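Filed under: Home & Habits, Slow Living, Letters

I started writing letters again in the spring, and I blame my friend Yi-an Na entirely. She moved away four years ago, we did the usual thing of texting every day and then every week and then mostly on birthdays, and in March an envelope showed up in my mailbox with her handwriting on it. Actual handwriting! I stood in the driveway and read the whole thing with my coat on. Three pages, both sides, mostly about a neighbor's rooster and a fight she was having with her landlord over a window.

So of course I had to write back, and that was when I found out I can't write by hand anymore. I mean I can, technically. But my hand cramped up before I got to the bottom of the first page, and my cursive had turned into something my fourth grade teacher would have mailed home to my parents. I kept wanting to go back and move a paragraph. I kept wanting to delete the joke about the rooster because I'd thought of a better one two lines later. (I left both jokes in. Sorry, Yi-an.)

It took me three evenings to finish that letter. The second one took two. By now I can get through a decent-sized one over a pot of tea if the phone is in another room, and the phone really does have to be in another room, face down on the counter isn't far enough.

I've gotten opinions about supplies, which is what happens with me and any hobby. I bought a pad of the Dumau paper, the cream one with 100 sheets, and I like it a lot for ballpoint and not at all for anything wetter. My fountain pen goes right through it and you end up using only one side, which makes for a fat envelope and extra postage. The Clella pad is thinner but somehow behaves better. It has faint lines, too, and I need lines. Without them everything I write slides downhill to the right like it's trying to leave the page.

Pens, I don't know. Everybody who writes letters wants to talk about pens and I'm happy with the one the dentist gave me.
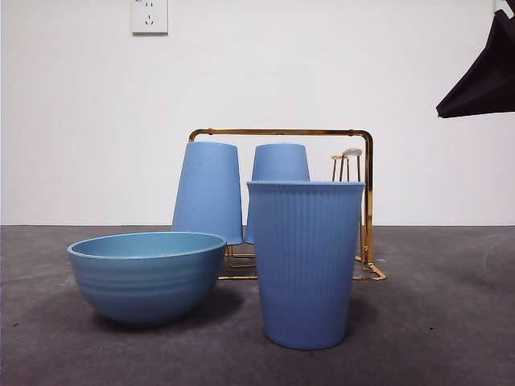 Gondanby, September

Dear all (because a few of you are getting this bit in the mail as well, so forgive me if you've read it already),

The list has grown. I write to Yi-an, and to my aunt, and to Seul-gi Yoon, who I worked with at my first job and hadn't spoken to in so long that I had to ask her sister for the address. I was nervous about that one. I wrote it and then carried it around in my bag for a week and a half, past I don't know how many mailboxes. She wrote back right away, a short one on the back of a calendar page, and said she'd been meaning to call me for years and hated the phone. Well, same!

Then there's Ctibor Vlček, who is eighty-something and used to live downstairs from us in the old building. He writes in capital letters only and numbers his letters in the top corner so we can tell if one goes missing. The last one was number 17. He seems to answer my questions in the order I asked them, without repeating the question, so I get a page that goes YES. NO, SHE SOLD IT. THE LEFT KNEE. and I have to try and remember what on earth I asked him. I've started taking a quick photo of each letter before I seal it, only so I can decode the replies.

A few things I've picked up, in case any of you want to try it.

Put the date on it, even if you feel silly. I went back through a shoebox of my mother's letters this summer and half of them just say "Tuesday night" or nothing at all, and it drives me up the wall.

Don't wait for news. I used to sit there thinking nothing had happened to me, and then I'd write a page about trying to return a pair of sandals and it would be the part people mentioned when they wrote back. My aunt has asked about the sandals twice.

Buy more stamps than you think you need. Running out is how I stopped the last time I tried this, back when I was in college. One missing stamp and the letter sat on my dresser until everything in it was out of date.

And if somebody takes two months to answer, let them. I took seven weeks to answer Seul-gi's second one, and I had no excuse except that it was hot out and I was being lazy.

Yi-an won the fight with the landlord, by the way. New window, and it even opens. The rooster is still next door and she says he starts before five. She wants to know if she should write the neighbors a letter about it, and I told her yes, but on the good paper.

I have to go find an envelope big enough for Ctibor's crossword clippings before the post office closes. If you'd like to be on the list, leave your address with the contact form and I'll get to you, slowly!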